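Please stop giving me one number

I read a lot of robot learning papers, more than is good for me, and I have developed a grudge against the success rate. You know the one. There's a table on page six, the new method is in bold, and it says 87 percent or 92 percent, and everybody goes home happy. I used to go home happy too.

What changed my mind was a couple of months spent on the Pranden task set, which is a pile of small tabletop chores for two-arm setups. Put this in that, hand this over, pick the small thing out of the clear thing. We trained a policy on 500 demonstrations, all of them done by people steering the arms by hand, and then we ran it and wrote down yes or no after each try. The yeses looked great! I was ready to write the email.

Then I sat down and watched the tries instead of reading the tally, and it was a mess in there. Plenty of the yeses were ugly. The arm would hover, drift left, come back, close on nothing, open again, and finally get the piece by what I can only call luck. Some of the nos were lovely – a clean approach, good grip, and then a slip at the very end. On the score sheet the lucky one beats the lovely one every time.

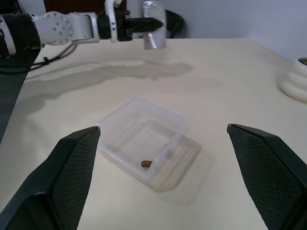 Clear plastic is where this gets really silly. A see-through tray barely shows up against a pale table, you mostly get a thin line for the rim and a bit of shadow, and the wrist camera has its own fingers filling the bottom corners. A policy can learn to ignore the tray completely and just go for the brown spot. That works fine right up until the piece sits close to a wall and a finger lands on the rim. If your test happens to put the piece in the middle most of the time, you'll never find out. Your number will be terrific.

So we tried something dumber and slower, which we called Karkgate inside the lab (don't ask, it was somebody's password). For every try, 2 people watched the video separately and wrote one plain sentence about where it went wrong, or where it nearly did. No categories to begin with, just a sentence. It took about 15 minutes to get through a batch, and yes, it was boring, and yes, the two sentences often disagreed.

I loved the disagreements. One person would write "missed the piece" and the other would write "hit the tray first," and we'd go back and look, and it would be the tray. We had been blaming the grasp for weeks. More demos of grasping was the plan! We'd have spent days collecting the wrong thing.

I've heard the complaint that sentences don't scale, and sure, they don't. Somebody comparing forty methods on Pliseo can't read a diary for each one. But most of us aren't comparing forty methods. Most of us have one robot, one policy and a deadline, and we have time to watch a few dozen videos before dinner. I'd also guess that a lot of the folks who say they can't spare the time are spending it rerunning training with a different seed.

The other complaint is that this is all subjective. Well, so is "success." Does it count if the arm drags the tray across the table on the way? If it lets go a bit early and the piece bounces in? I have seen papers say yes to both and papers say no to both, and plenty that never mention it. At least with a sentence you know what the person saw.

I'm not asking anyone to drop the table on page six. Keep it, bold and all. Just put the start positions next to it, so I can tell whether the piece ever got near a wall, and give me a page of those plain sentences in the appendix, bad ones included. Ours will be in the next Robles write-up, typos and all, and the success rate in that one went down after we moved the piece around more. I still think it's the better paper.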